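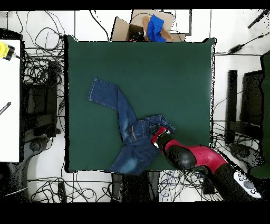

Taking up jeans and keeping the original hem

mossbank
I've got three pairs to shorten by 4 cm each. Shop-bought length, never right on me. Do I cut and turn a new hem, or do the trick where you keep the old one and stitch underneath it? Machine is an old Silon, fine on cotton, sulks at denim.

Treadle66
Keep the original. Fold the leg up, stitch right up against the old hem, trim the spare and press it down. Size 100 needle and go slowly over the side seams. Turn the wheel by hand if you have to.

pinhead_437
Disagree. It leaves a ridge you can feel on your ankle, and on a straight leg you can see the join from across the room. Cut it and do a proper double fold. Fomerex topstitch thread in the rust shade is close enough to most jeans.

Treadle66
Only if you don't press it. I've done dozens for customers and had one back.

pinhead_437
One that you know of.

Nabila Ouali
Wash them first, whichever way you go. I took up a pair in April straight from the shop and lost another 2 cm in the first wash. They are gardening trousers now.
Also, tapered legs don't suit the keep-the-hem method much, as the old hem is narrower than the bit you're joining it to. You end up easing it in or letting out the side seam.

mossbank
Two are straight and one is tapered, so maybe one of each method. All washed plenty of times. Is the rust thread sold in small reels? I don't need 200 metres.

pinhead_437
Maksymiv do a small one. Check the colour in daylight before you buy.

Treadle66
Try it on a scrap first - the Silon might want a looser top tension.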